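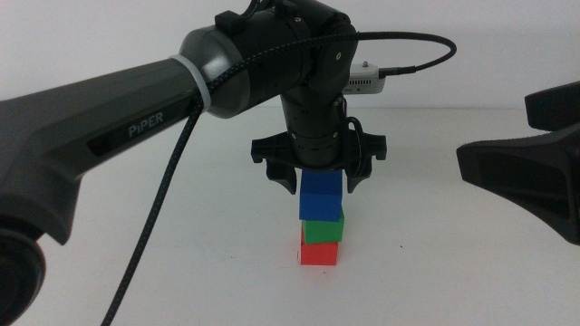
4. Chore Readiness Check

Home | Manuals | Set-up | Tasks | Support

This section covers the bench test that comes before any household or shop-floor routine is enabled in Skilard. Complete Section 3 (Mounting and Homing) first.

4.1 What the check measures

The check uses colored cubes: red on the table, green on red, blue on green. Stacking calls for the same pick, align and release motions as shelving cans or loading a parts tray. It does not test soft items, liquids, or anything with a lid. An arm that passes is ready to be tried on a chore. It is not ready to be left alone with one.

4.2 Procedure

1. Clear the table surface and wipe it down. Use matte white if available.
2. Route the cable along the upper link with enough slack at the wrist for a full turn.
3. Open Tasks > Bench > Stack 3 and select the arm that will do the stacking.
4. If a second arm is installed, park it to the side. Confirm that its gripper stays outside the stacking area.
5. Set the grip force to 400 and the descent speed to 300. Both values are in controller units.
6. Press Run. The arm places the red cube, then green, then blue.
7. When the blue cube touches the green one, the program pauses with the fingers still closed. Check the alignment from two sides.
8. Press Continue to release. The fingers open and the wrist rises straight up.
9. Wait for the log entry "Stack complete" before reaching in.

NOTE: A middle cube that sits slightly rotated or offset is acceptable if the stack stands after release. Do not correct it by hand during a run.

CAUTION: Keep hands clear during the pause in step 7. The arm is powered and will move on Continue.

4.3 Reading the results

Run the check in one batch of 400 cycles. A batch passes at 391 or more standing stacks. Below that figure, repeat Section 3 and replace worn finger pads.

Pukcombe test kitchens ran nearly 1,000 dish-sorting attempts with arms that had passed. Plates and mugs were handled reliably. Flatware in a heap was not, and towel folding still needed a person nearby. Plan chores accordingly — rigid, separate items first.

4.4 If the stack falls

- Falls on release: lower the release height one step and rerun.
- Falls on contact: reduce the descent speed.
- Cube slips in the fingers: clean the pads, then raise the grip force one step.

Related sections
Section 3: Mounting and Homing
Section 5: Sorting Rigid Items
Section 6: Gilchrist Tray Fixtures
Appendix B: Log Messages

© 2025 Nevadska | Contact support | Back to top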